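搜索本站文章 请输入关键词 搜索

机器人工位的规矩，应该写给收拾工位的人

谈到机器人的安全规范，大家习惯先谈力矩上限、急停按钮和围栏。这些当然要有，标准里也写得够细了。我想谈的是另一类规定：线怎么走，架子怎么摆，物品由谁放、放到什么程度算放好。多数单位在这一块只有一句“保持现场整洁”，等于没写。

去年我替Mititz看过一份作业规程，全文73页，讲工位布置的只有半页。起草人Themba Adams的理由很直接：布置天天变，写了也没人照着做。我不同意。天天变的东西更需要一个底线，否则每个班次各有各的摆法，出了问题连比对的依据都没有。
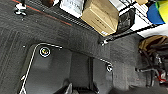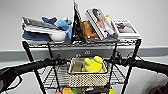
上：铺深灰地毯的凹槽与沿边走的白线；下：置物架与两侧伸入的机械臂

先说线。细线贴着边沿走并用卡子固定，这个做法应当写成硬性要求。成束的黑线和杆件堆在一侧，则应规定它离作业区多远。距离可以商量，数字必须有。

再说架子。家用物品叠放、斜靠都很常见，毛绒玩具、相框、叠好的布料混在一层，规程没有必要强求整齐，真实的家里也不整齐。但易倒的高件放在哪里、碗能不能搁在布堆上，应该事先定下来，由布置的人签字。两条手臂同时伸向一只篮子时，还要写明谁有权叫停。我的意见是在场任何人都有权，不必请示。

Nomvula Kruger在Provance推行过一张布置检查表，只有5项，贴在门边，每次开工前勾一遍。她统计了412次开工，其中大约95次至少有一项没有通过，多数是线没有归位。有人嫌这张表耽误时间，可一遍勾完用不了几分钟，停下来理线要久得多。

也有人主张等行业标准出来再统一执行。标准通常管设备，很少管到一只篮子放在哪一层，这部分只能由各单位自己写。写的时候应当让每天摆东西的人参加，初稿最好就由他们来写，工程师负责改。Mititz那份规程三月要修订，我已经建议把那半页单独拿出来，另成一章，检查表附在后面。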